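Eigentlich wollte ich nur wissen, warum auf manchen Fässern zwei Etiketten übereinander kleben. Am Ende saß ich einen halben Vormittag bei Drorex in Rendau in der Teeküche und habe mir erklären lassen, wie man ein Gefahrstofflager so beschriftet, dass es auch die Spätschicht versteht. Meine Gesprächspartnerin leitet dort die Kennzeichnung, also alles, was mit Piktogrammen, Rohrmarkierungen und Regalschildern zu tun hat. Ihren Namen möchte sie nicht im Netz lesen, und damit kann ich gut leben.

Angefangen hat sie im Lager, erzählt sie, und zwar in einem, in dem noch mit Filzstift auf Klebeband geschrieben wurde. »Da stand dann Reiniger drauf. Welcher Reiniger? Sauer, alkalisch, Lösemittel? Das wusste der Kollege, der es hingeschrieben hatte, und der war im Urlaub.« Sie lacht, aber man merkt, dass sie das bis heute ärgert.

Ich frage, was sie sich als Erstes anschaut, wenn sie in einen fremden Betrieb kommt. Die Spülbecken, sagt sie sofort. (Damit hatte ich nun wirklich nicht gerechnet!) »Neben dem Spülbecken stehen die kleinen Flaschen. Die großen Gebinde kommen vom Hersteller und sind ordentlich etikettiert, da muss ich selten meckern. Aber sobald jemand umfüllt, wird es wild.« Produktname, Piktogramm, Signalwort, Gefahrenhinweise -- das alles gehört für sie auch auf die Sprühflasche, wenn die länger als einen Handgriff lang herumsteht. Und niemals, wirklich niemals in die Getränkeflasche. Sie sagt das dreimal, ich schreibe es also auch auf.

Dann kommen wir zum Material, und da wird sie richtig munter. Papieretiketten mag sie nicht, höchstens für Kartons, die sowieso nach ein paar Tagen weg sind. Im Lager nimmt sie Folie, draußen am Tanklager Aluminiumschilder mit Schutzlaminat. Für Olmedo, ihren derzeit größten Auftrag, sind gerade 1000 Rohrmarkierer in Arbeit, alle mit Fließrichtungspfeil. »Der Pfeil ist das, was am häufigsten falsch herum klebt«, sagt sie. Ob ihr das selbst schon passiert sei? »Selbstverständlich. Sieben Stück hintereinander, auf der Leiter, im Dezember. Ich hab's erst von unten gesehen.«

Überhaupt: von unten schauen. Das ist so ein Tipp, den ich mir gemerkt habe. Ein Schild, das beim Ankleben auf Augenhöhe wunderbar aussieht, hängt später fünf Meter weit oben, und wer unten steht, erkennt bloß noch eine Farbe. Sie druckt deshalb erst eine Probe auf Papier, heftet sie an und geht dann den Weg ab, den später auch der Staplerfahrer nimmt. Wenn sie unterwegs blinzeln muss, wird die Schrift größer, auch wenn der Kunde dann jammert, dass sein Logo nicht mehr draufpasst.

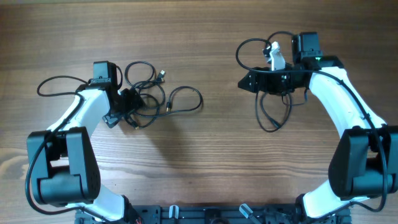 *Zwei Roboterarme auf einer Tischplatte aus Holz.*

Zurück zu meiner Frage mit den doppelten Etiketten. Da wird sie ernster. Überkleben sei nicht grundsätzlich verkehrt, sagt sie, aber es müsse eindeutig bleiben, was gilt. »Wenn die alte Raute am Rand rausguckt und die neue was anderes sagt, dann hab ich zwei Aussagen auf einem Fass. Dann glaubt man im Zweifel keiner.« Alte Kennzeichnungen zieht sie lieber ab oder deckt sie vollständig zu, mit einer blickdichten Folie. Die durchscheinende Sorte hat sie einmal bestellt, weil sie billiger war, und den Rest der Rolle benutzt sie jetzt für Marmeladengläser.

Bei Clotham, einem kleineren Lackbetrieb, hat sie zuletzt das ganze Regalsystem neu aufgezogen. Neun Gänge, und in jedem hingen die Schilder in einer anderen Höhe. Die Leute dort waren anfangs skeptisch, das kenne sie schon. Jeder hat sich über die Jahre sein eigenes System gemerkt, und dann kommt eine von außen und will alles umhängen! Geholfen hat, dass sie die Schichten gefragt hat, wonach sie tatsächlich suchen. Heraus kam: zuerst nach der Gebindegröße, dann erst nach dem Stoff. Was nebeneinander stehen darf und was eben nicht, musste natürlich trotzdem stimmen. Säuren und Laugen kommen bei ihr in getrennte Auffangwannen, da lässt sie nicht mit sich reden.

Was sie von Farbcodes hält, will ich noch wissen, weil ich die selbst so hübsch finde. Nun ja. Als Ergänzung gern, meint sie, aber eben zusammen mit Text und Symbol. Es gibt Kollegen, die Rot und Grün schlecht unterscheiden, und im Licht mancher Hallenlampen sieht Orange sowieso aus wie Gelb. »Ich hab schon Betriebe erlebt, da war Blau im einen Gebäude Wasser und im anderen irgendwas Hausgemachtes. Da wird mir ganz anders.«

Und wie oft muss man das alles kontrollieren? Sie macht bei ihren Kunden gern einen Rundgang vor der Inventur, mit Lappen und Ersatzetiketten in der Tasche -- der Lappen sei wichtiger, als man denkt. Vieles, was als verblichen gemeldet wird, ist einfach nur dreckig. Wischen, nochmal hinschauen, dann erst neu drucken. Bei Lösemitteln auf dem Lappen allerdings vorher an einer Ecke testen, sonst ist die Schrift gleich mit weg.

Zum Abschied hat sie mir einen Bogen Musteretiketten in die Hand gedrückt, Restbestand, leicht schief gestanzt. Zu Hause habe ich dann meinen Putzschrank aufgemacht und zwei Sprühflaschen ohne jede Aufschrift gefunden. Eine riecht nach Essig. Die andere bringe ich zur Schadstoffannahme.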